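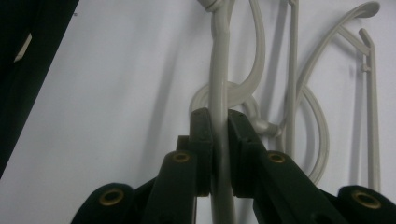

Grey plastic hooks, loops and bars against the white wall.

Sunday, January 27, 2019

I spent most of today on the laundry, by which I mean the room and not the washing. It has been the catch-all since we moved in, and with the kids back at school this week I wanted it sorted before the uniforms start piling up again.

The main job was the hanging gear. We had grey plastic hangers in three different cupboards, plus a few in the garage holding up old wetsuits. I brought the lot into one spot and kept 48. The rest went in a bag for the op shop, apart from the cracked ones, which went in the bin.

I don't mind plastic hangers. The wire ones from the dry cleaner leave marks on the shoulders of shirts and the timber ones take up too much rail. Plain grey plastic is cheap and doesn't show the dust much. The only trouble is that they grab hold of each other. Pick up one and you get four. I used to yank at them, and that's how the cracked ones got cracked. Now I hold one by the straight part and turn it until the hook comes free.

The pegs are in an ice cream tub for now. I ordered a peg basket from Halerness before Christmas and it still hasn't turned up. I'll give it another week and then ring them.

I also measured up for a shelf over the machine. The gap is 435 mm wide and the Plandero one is a bit wider than that, so it's either cut it down or find something else. Paint first, though. There is half a tin of white in the shed and I think it will do 2 coats if I'm careful around the window.

Still to do: the drawer with all the batteries in it, and the ironing board cover, which has gone brown at the pointy end. The winter doonas can stay where they are until April.

Dinner was leftover snags and potato salad.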